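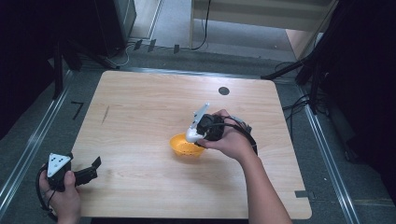
Planning and Budgeting for a Hand-Held Gripper Station: Frequently Asked Questions

These are the questions we get most often from departments putting in an equipment request. If yours isn't covered, send it to the Edonora purchasing desk before you fill out the form.

What counts as one station?

One table, one pair of hand-held grippers, tracking markers for both, cables, and a stand for the tracking equipment. The computer is a separate line. Please don't fold it into the station price, as it gets written off on a different schedule.

Can we buy a single gripper to start?

Yes, but Gondal prices them in pairs and a single costs well over half the pair. If you expect to do any two-handed work within the year, request the pair.

Which vendors are approved?

Gondal for grippers and spare fingers, Kullard for aluminum rail and stands, and Futine for cables and markers. Anyone else needs a second quote attached.

How long does delivery take?

Rail and stands usually ship from stock. Grippers were taking nearly 15 weeks when this page was last updated. Requests for the spring should be in by December.

How much should we set aside for spares?

Put in 25 percent of the gripper price for the first year. Most of that goes to finger pads and cables. Pads get scuffed and dusty with ordinary use and are cheap, but the minimum order is not small, so check whether another group will split one with you.

Do we need a special table?

No. A plain wooden table with rounded corners is fine. A cable hole in the top is useful if you plan to mount anything on it later. Very glossy tops pick up glare from ceiling lights, so ask for a matte finish if you are buying new.
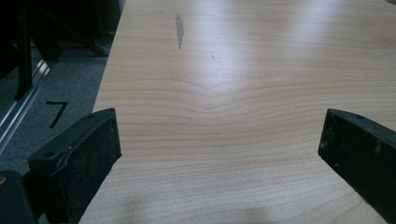
Will we be charged for marks on the tabletop?

Small scratches and smudges are treated as normal wear. A top is replaced only if the surface is gouged or lifting.

What about the floor?

Carpet is fine. Rails can be laid on it without drilling. If you number positions or tape corners on the floor, get an OK from the building office first and list cleaning under "Other."

How much room should we plan for?

Allow clear space on both sides of the table for rails, tripod legs and the person working. Cable runs take up more floor than people expect. Measure with the stands open.

What do we use for test objects?

Bowls, strainers and similar household items. Buy them on the department card and keep the receipts. They do not go on the equipment form.

Is training included?

Gondal includes 2 hours with each order. Extra sessions are billed separately and must be quoted at the time of purchase.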